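Westach Home Help
Home Services Ask Us Journal Contact
Share 53 Comments 4

Can a robot do my chores yet? Your questions, answered at length

We clean, tidy, fold and iron for a living, so you might expect us to be grumpy about robots. We're not! Ever since we put a short note about household machines in our March newsletter, customers have been stopping us in their kitchens to ask what's coming and whether it's worth waiting for. I've gathered up the ones we hear most, and I've answered them the way I would over a cup of coffee, so forgive me if I wander.

Is there a robot I can buy today that will do all my housework?

No, and I'd be careful with anybody who tells you there is. What you can buy are machines that do one job each, and some of them do it very nicely. A robot vacuum will keep a floor decent between proper cleanings, a robot mower will look after a plain lawn, and your dishwasher (which I always count, bless it) has been a robot of sorts all along. A single machine that goes from room to room and sees what needs doing is still a thing of demonstrations and very patient engineers.

Why are floors so much easier than laundry?

A floor stays put and stays flat. The vacuum can bump into a chair leg, back off and try again, and no harm comes of it. Cloth is another matter altogether. Pick up a shirt by the collar and it's one shape, pick it up by the cuff and it's another, and drop it on the bed and you've got a third that has never existed before in the history of the world. You and I find the sleeve with our fingers without thinking. A machine has to work out from a heap of fabric where the sleeve might be, which layer is on top, and how hard to pinch so that it lifts one layer and leaves the other.

Dark things are a particular trial. Folds show up as shadows, and on black cloth there's hardly a shadow to go by, so an edge can be very hard for a camera to pick out. Then there's whatever is lying underneath. A busy print gives the machine plenty to look at, most of it of no use to the job, and it still has to take hold of the garment and leave the bedspread where it is. 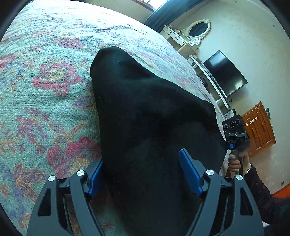 Eimear Ó Conaill wrote to us that she'd gladly put up with a machine that took all night over one basket, so long as the clothes were folded by breakfast and she hadn't had to stand there and watch it. I think she speaks for a good many people, and it's a fair point about speed. We compare these machines with a person in a hurry, and a slow helper that works while you sleep might suit a household perfectly well. The trouble at present is the part about not watching. Most of them still want somebody nearby for when a sock gets dropped or two shirts come up together.

How do the machines learn to handle clothes?

Mostly from people. Someone does the chore with a hand-held gripper that has much the same fingers as the robot will have, the movements are recorded, and the software learns from a great many of those tries. It has to be a great many, and in lots of different homes, as a program that has only met one kind of bed gets muddled by the next one.

Don't factories have all this sorted out already?

For some jobs, yes. We buy our cloths from Braketti, and their rep tells me the packing line there has an arm that stacks cartons all day long without complaint — 3366 on its best shift, he says, and he's very proud of it. But every carton is the same size and arrives in the same spot. Returned items, which come back crumpled in all sorts of bags, are still opened and sorted by hand. Your bedroom has a lot more in common with the returns table than with the cartons.

Should I put off hiring help and wait?

I wouldn't, but then I would say that. If floors are what wear you out, a vacuum may be all you need. If it's folding, changing beds and putting things away in the right drawer, you'll be waiting a good while yet, and I'd hate for you to spend those years under a pile of towels.

Will Westach use robots?

We carry two robot vacuums in the van and we like them very much, especially for long hallways. For laundry we looked at a folding machine for the workroom, and it did quite well on towels, but someone had to feed in each one flat, and by then — well, you've nearly folded it.

If I've missed your question, send it through the Contact page and I'll add it when I next sit down to this.

Previous Next Back to Ask Us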